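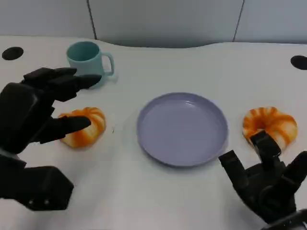

Chapter 7
Reading a Demonstration

Most engineers meet their first two-handed robot as visitors. They stand behind a line on the floor, watch a short task, ask a question or two, and go home with an opinion. This chapter treats that visit as a technical event. The aim is to let the reader leave a demonstration with notes that can be compared with notes from another one.

The running case is an open day at the Dodisura laboratory in Masmont, held on a Wednesday in June. The host was Ayane Tanabe, who runs the handling group. The task was table setting: a plate, a mug, and two striped ring-shaped pastries on a white tabletop, worked by two black multi-fingered hands. The stated goal was to place the pastries on the plate. Visitors were given a one-page task sheet and were asked to read it before the first run.

7.1 What the task sheet should say

A task sheet fixes three matters in advance: the starting layout, the end state, and the point at which a run is stopped. The Masmont sheet gave the first two in full. It allowed the objects to start anywhere within reach of the hands, and it defined the end state as both rings resting on the plate with neither hand touching them. It was silent on the third. Reda Ghoneim, visiting from Sovby, asked what happened if a ring rolled away from both hands. The reply was that the operator would decide -- a common answer, and a weak one for anyone who later wants to count failures.

The end state also deserves a second reading. A ring that is over the plate but still in the fingers has not been placed.

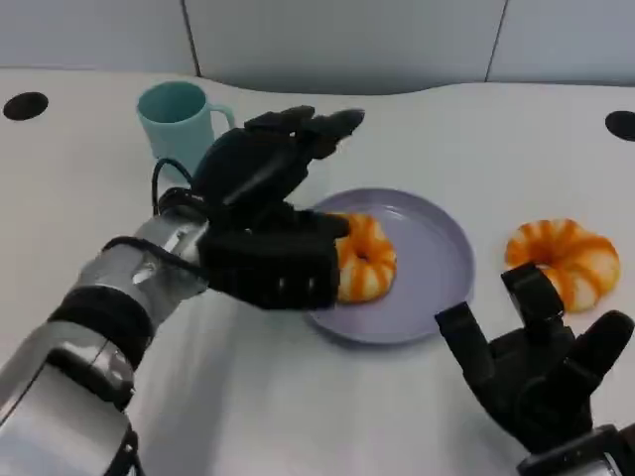

Release is a separate step from transport, and it should be logged separately. A hand can carry a soft or light object well and still drag it when the fingers open. In the notes for this case, each run is split into reach, grasp, carry, lower, and release, with one line for each. The group at Dodisura had logged 2589 grasps before the open day, but only 231 of these were recorded with the release marked as its own step. The exercises at the end of the chapter use the smaller set.

7.2 Where to look

A visitor sees the table from one side. The fingers hide the contact points for much of a run, and the hand nearest the visitor often hides the other. Where the host can show views from the robot's own cameras, ask for them. A view from the wrist shows the hardware at close range, along with whatever part of the room lies beyond it.

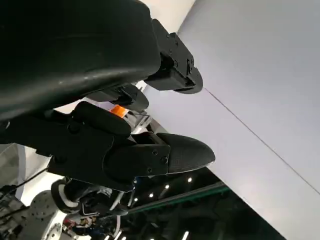
Figure 7.3. Wrist-level view of a black gripper, with ceiling lights at lower right.

Wrist views need some practice. The direction of "up" changes as the arm turns, and a fingertip close to the lens can look larger than the palm. Gobnait Scanlon's advice to her students is to find one straight line in the background, such as a wall seam, and follow it from view to view before making any note on the fingers.

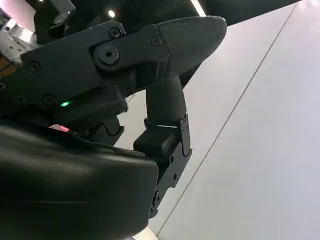
7.3 Questions to put to the host

Ask how many runs were made that day before visitors came in. At Masmont the figure was 18. Ask whether the object positions were changed between runs, and by whom. Ask which parts of the motion were planned ahead and which were corrected during the run. Write the answers down in the host's words; Section 7.4 shows how to sort them.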